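Zein 36 Litre Storage Tub, Black

Reviewed by Rami Srour

I bought two of these in July to replace a pair of cardboard boxes that had been holding our spare bags, drop sheets and packing odds and ends. They cost me $10 each on special. One went in the hall cupboard and the other in the garage, and both have been in use ever since.

The tub is a plain open container in black plastic. There is no lid in the price, and the lid Zein sells separately costs nearly as much as the tub did. I didn't buy it. If you want something to keep dust off winter clothes, look elsewhere. For things you reach into every day, open is better anyway.

The rim is the best part. It is thick and doesn't dig into your fingers when the tub is full. I have carried one down to the garage loaded with paint tins and it didn't flex much. The older Tranelex tub I had before this one split at the rim in its first winter.

Depth is good for soft, bulky stuff and less good for small things. A roll of tape will find its way to the bottom and stay there. With a black interior you also need decent light to see what you have – in our hall cupboard I ended up using a torch. A grey or white version would fix that, but I couldn't find one in the shop.

Plastic bags are what the hall tub mostly holds. I stopped folding them years ago and just push them in. Coloured ones are easy to find against the black and dark bin liners are not, so I now keep those on the shelf.

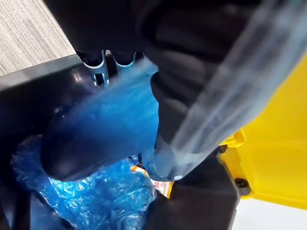 Photo: Hideaki Sugawara

A bright blue bag shows up well enough even down in the shadow, crumpled or otherwise. Clear plastic is somewhere in between. It catches a bit of light and you can usually spot it.

Cleaning is easy. Warm water and a cloth got the garage dust off. The matte finish does show chalky marks if you let it dry by itself, so wipe it over afterwards.

Two complaints. The price sticker left a patch of glue that took eucalyptus oil to shift, and the two tubs jam together when stacked empty. Put a sheet of newspaper between them.

Good: solid rim, deep, cheap on special
Not so good: dark inside, lid costs extra, sticks when nested

I would buy it again at $10. I wouldn't pay full price.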